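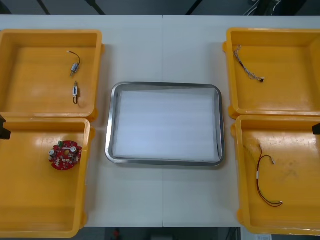

Yellow bins and a steel tray on the white tabletop.

Who Takes Down a Post? A Report on Platform Moderation and Free Speech
by Chutima Duangkaew

When I began this project in January, I thought I already knew where I stood on private platforms removing what their users write. Then I spent a good many evenings reading the rules of Muvier, a small discussion site, and found my mind wandering back and forth between the two sides - sometimes on the same page.

I read 83 removal notices, and 40 of them gave the writer no reason at all. My classmate Cosimo De Luca felt that a private company owes nobody an explanation. I see his point, but I still believe a short, friendly sentence would have calmed a lot of tempers.
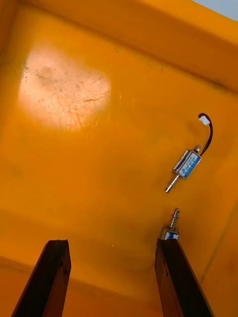

Inside an orange bin, with scuff marks.

For the next stage I would love to compare these notices with the appeals process at Brutemico, which I only had time to skim.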